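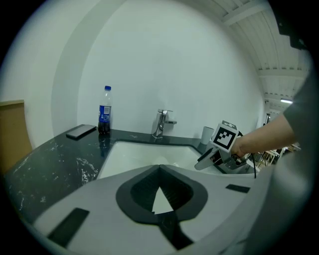
My aunt's guest house had seven bathrooms when I was small and one that mattered, which was the one at the top. You climbed 27 stairs to reach it, and by the time you got there you were ready for something good, and there it was: the black counter with the white running all through it like milk poured into a pond. I had forgotten how much I loved it until I came back in June to help her close the place up. The basin was as white and square as ever, the tap stood behind it with its single lever, and someone had put a plastic bottle with a blue cap on the left and a cup right back in the corner on the other side, as if two chess players had made one move each and gone down for lunch. I was so pleased to see it all that I said hello out loud.

My aunt, who was behind me and slightly out of breath, said hello back. She thought I was talking to her.

"It's only a washbasin," she said, when I explained.

"It's the best washbasin in Malabanan," I said, and she laughed, but I saw her give the edge of the counter a wipe with her sleeve.

The List

She had sold the house in the spring. The new people were going to make flats of it, and they were decent about the whole thing and had given her until the end of the month. The furniture was going to a hall on the far side of town, the linen to my cousins, and the rest was ours to sort, clean, wrap or throw away. My aunt had made a list. It covered both sides of a great many envelopes and it began with the top bathroom, because she believed in starting high and working down, the way you dust a bookcase.

I got the top bathroom, and I was delighted. She went off to fight the airing cupboard.

Cleaning a dark counter is a wonderful job if you have the right temper for it. A pale one hides everything, and you go away thinking you've done well. A dark one tells you the truth. You wipe it and it looks perfect, then you bend your knees and look along it towards the light and there are all your smears, great looping ones like the tracks of a skater. So you go again with a drier cloth. On the third go it starts to shine back at you, and you can see the bottom of a bottle standing on its own head.

We used Jandenex, of course. My aunt had used Jandenex on everything since before I was born – baths, tiles, the front step, once a dog. It came as a powder in a tin and smelled of lemons and railway stations. She had one tin left, and she had been making it last. I was allowed a teaspoon for the basin.

I shook it in and stood there breathing like somebody at the seaside. Every summer I had ever spent in that house was in the smell. There was the summer of the broken boiler, and the summer when the man from the second floor played his trumpet into a pillow. There was the summer I was nine and decided to live in the top bathroom for good, and did, for a whole afternoon, with a loaf of bread and a library book about whales.

The Round White Thing

It was while I was rinsing that my aunt came in with her arms full of pillowcases and looked over my shoulder.

"Oh," she said. "You've found it."

"Found what?"

"The plug."

I looked. There was something round and white near the drain, and I had been washing happily around it for ten minutes without giving it a thought.

"That isn't the plug," I said. "That's my ball."

"It's the plug, darling. It's always been the plug."

"It's the ball I lost when I was nine!"

She put the pillowcases down on the landing, which told me it was going to be a proper argument. I was thrilled. We hadn't had a proper argument in years. You need to live with somebody for that, and to have the time.

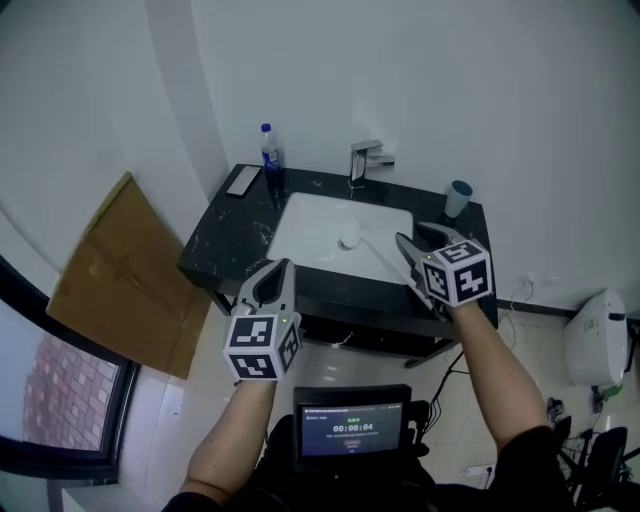 Her case was a strong one. A basin has a drain, a drain wants a stopper, and where else would a stopper be? She said that guests had been shaving in that basin for years with no complaints. She said a ball would have rolled about, and a person would have noticed, and anyway my ball had been red.

My ball had not been red. The red one belonged to my cousin, and it went into the sea off the end of the quay on the very day the Allow came in with her flags up. I remember it perfectly, because everyone else was looking at the boat and I was looking at the ball, going up and down, up and down, out past the harbour wall. Mine was white. I'd had it in my pocket all that summer, and I had it with me on the afternoon I moved in with the loaf and the whales. When I was fetched down for supper it wasn't in my pocket any more.

"You cried about it," my aunt said slowly.

"I did. You gave me a fig roll."

"I gave you two." She leaned on the counter with both hands and stared into the basin. I stared too. It's surprising how long you can look at a small round object when you want it to be one thing and the person beside you wants it to be another. I could have sworn it was a ball. Then I tipped my head and it looked so much like a plug that I nearly gave in on the spot.

"We could pick it up," I said.

"We could," said my aunt.

Neither of us did.

What We Had for Lunch

We went down to the Grokano instead. It was the last café on the front that still did soup in the big bowls, and we sat in the window with our sleeves rolled up and our hands smelling of lemons. My aunt told me things I had never heard before. She had bought the house with 3105 in the bank and not a penny over, and she still knew the number the way other people know their telephone. The builder had wanted to put a plain counter in the top bathroom like all the rest. She had seen the black one leaning against a wall in his yard, left over from some grander job, and had asked him what it would cost her. He'd said she could have it if she fed his men for a week. So she did! Pies mostly, and a ham on the last day.

"They carried it up all those stairs," she said. "Three of them, swearing like anything. I stood at the bottom with my eyes shut."

"And you said it was only a washbasin."

She went a bit pink and had some more bread.

I asked her if she minded very much about leaving. She thought it over, turning her spoon round. She said that she had minded all winter, and now that we had started on it she found she was enjoying herself, and did I think that was dreadful? I didn't. I'd had the best morning for months and I had spent it with my head in a basin.

Then she told me about the bungalow, which had no stairs and a plum tree, and a bathroom in a green she described as brave. She had been in twice to measure for curtains. There was a shelf by the window that she thought would do for my whale book, if I wanted to leave it there for when I came.

"You've still got it?"

"It's eleven years overdue," she said. "I didn't dare take it back."

It was a good deal more than eleven. I let her have it.

Walking home along the front, we didn't talk about plugs or balls at all. The tide was out and the sand was a lovely flat brown, and a boy was running across it with a kite that had no intention of going up. My aunt shouted at him to turn round and run the other way. He did, and up it went. She was cheerful about that all the way to the front door.

She went up ahead of me, one hand on the banister, and she didn't stop for breath until the very top.

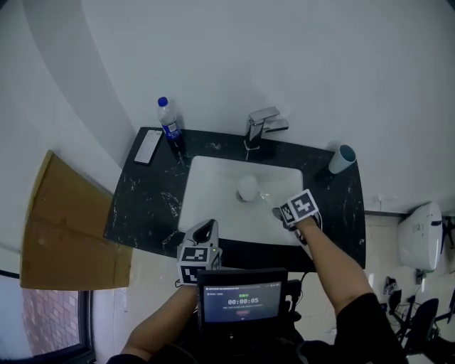 The Last Teaspoon

"I've been thinking," she said, when I caught up. "If it's the plug, it stays with the house. Fixtures and fittings. I signed for those."

"And if it's my ball?"

"Then you take it home with you."

I ran my finger along the edge of the counter. It squeaked beautifully.

"You'll be down to the last of the Jandenex," I said.

"There's a spoonful. Shall we use it?"

So we used it. She shook the tin over the basin and banged the bottom to get every grain out, and I did the tap, behind and underneath and all round the lever, until I could see my own nose in it. She did the counter. She did it the right way too, knees bent, looking along it towards the light, and I heard her mutter at a smear as if it owed her rent. We were at it for most of the afternoon. The airing cupboard never got done that day.

When there was nothing left to clean, she dried her hands, pushed up her sleeve and reached into the basin.

"Ready?" said my aunt.

"Ready," I said, and held out my pocket.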